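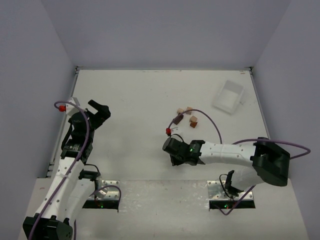
Two-arm bench, Worncombe shared workshop. Both arms, plates and walls.

Pre-run inspection checklist with comments
Revision: June. Replaces the sheet taped inside the tool cupboard door, which still refers to the old clamp mounting.

Go through the list before the first powered run of the day and again after anyone has had a cover off. Mark each line OK, WATCH or STOP. A STOP means the supply stays off until the line is cleared and initialed.

Mounting and enclosure

1. Mounting plates, left and right. Bolts tight, no rocking when the base is pushed by hand. – OK. Left plate took a quarter turn on one bolt, right plate took nothing.

2. Plates sit flat over the slots in the front strip. – OK.

3. Wall seams and corner brackets. – OK. The back wall has some give if you lean on it. Please don't lean on it.

4. Table surface. – OK. Scuffs and smudges only. Wipe with a dry cloth. The Laltix spray leaves a film and the blocks slide on it.

Power and cables

5. Supply off, both arms resting, before any hand goes past the front strip. – OK.

6. Purple cables clear of the elbows and grippers through full travel. – WATCH. The one on the right arm makes a big loop out past the blocks and can lie over them. It needs another tie on the forearm, leaving enough slack for the wrist to turn. The left one drapes over its mounting plate, so check for rubbing there.

7. Red connectors at the grippers fully seated. – OK. Push, don't wiggle.

8. Thin black cable by the right shoulder. – OK. Not pinched by the upright bracket at either end of travel.

9. Emergency stop cuts both arms. Test it with the arms moving slowly. – OK. Tested twice, once from each side of the bench.

10. Telel supply fan running and vent clear. – WATCH. Fan is noisy on startup. Dust it out on Tuesday.

11. Joint speed limit set to 300 in the startup file, both arms. – OK. Somebody had left the left arm at 2,000 after a tuning session. Put it back when you finish. The software does not warn you.

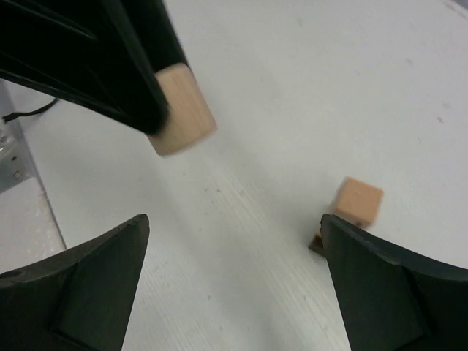
GRIPPERS AND WORKPIECES

Fingers open and close without sticking. – OK on both arms. If one hesitates, power down and clear the finger slides before trying again.

Finger tips and inner faces. – OK. Look for chips or a lifted edge. Run a fingernail along the inner face with the power off.

Grip on a block lifted off the table. – OK. Hold for a slow count of ten at low speed. The Wasilewska blocks have rounded corners, so a block picked up at a slant can creep. If it creeps, set it down and pick again. Do not raise the grip force to make up for a bad pick.

Clearance between the two grippers. – WATCH. With one arm holding a block and the other coming in low with its fingers open, they share a small part of the table. Run any new two-arm program at the slowest setting first, one hand on the stop.

Blocks close together. – WATCH. A finger tip coming down beside the tan and dark brown ones can push one into the other. Space them out for the first run.

Blocks free of splinters and grit. – OK.

Clear plastic tray. – OK, no cracks. It is not fixed down and will shift if a gripper catches the rim.

Result

No STOP items. Four lines on WATCH. Fine to run at the reduced limit until the cable tie on line 6 is done, then repeat lines 6 and 7 and write the result on this sheet.

Spare ties and the hex keys are in the top drawer. The long key goes back in the same drawer, not in the lathe box.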